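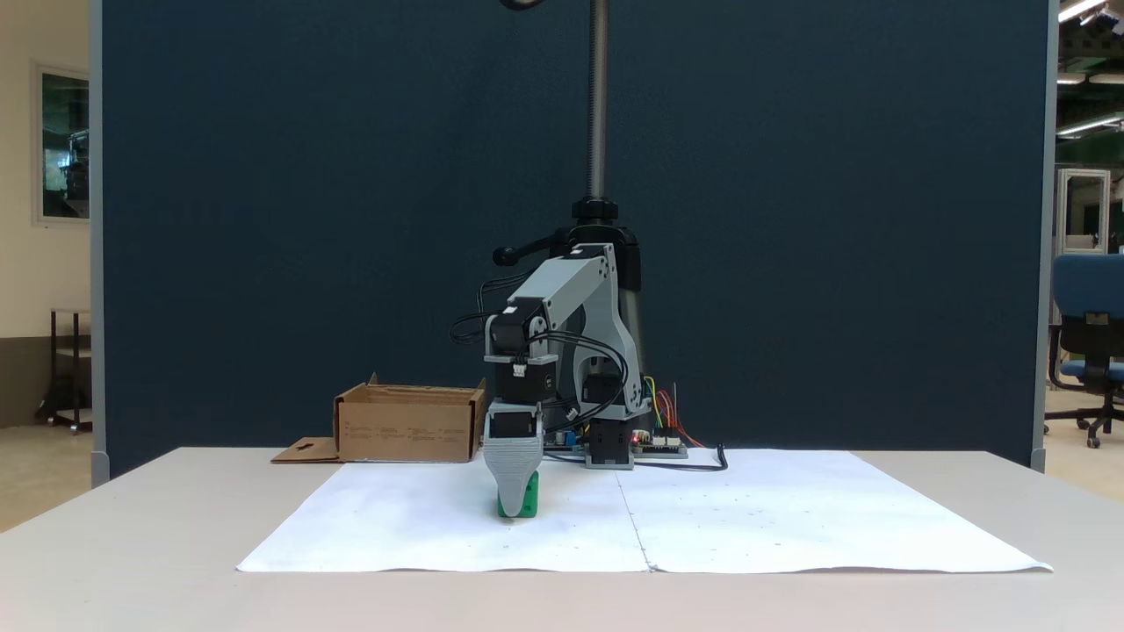

Vellach had promised over 1000 cycles without a fault. Rongrong Long had the letter pinned up in the kitchen, next to the rota, where people could read it while the kettle boiled.

On cycle 97 the arm came down on the block, closed its fingers, and stopped. It did not let go. The software said RELEASED in cheerful capitals.

"So it thinks it's finished," said Rongrong.

"It's confident," said the man from Vellach, down the phone.

She had heard that tone before, in December, when the arm had dropped three centimetres with the power off and he had called it settling. She wrote RELEASED in the log, with a question mark after it, and asked him what the stop command did if the arm believed it had already stopped.

He said that would be in the next version – number 30, he thought.

She cleared the paper, restarted the whole thing and sent it down with nothing to hold. HOLDING, said the screen.

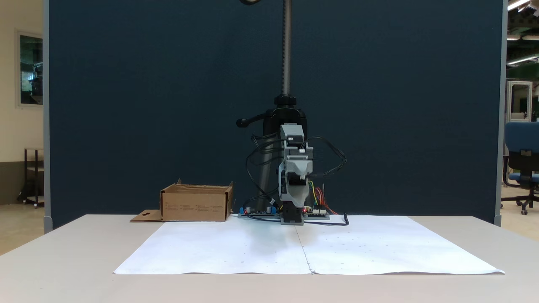
Morena Pace thought they should sign for it anyway. It was a small arm, she said, and a small arm could only do small harm, and Rirness had already paid.

Rongrong asked whether the big one ran the same software.

Morena went to look for the contract. Rongrong put her hand on the plug and kept it there until she came back.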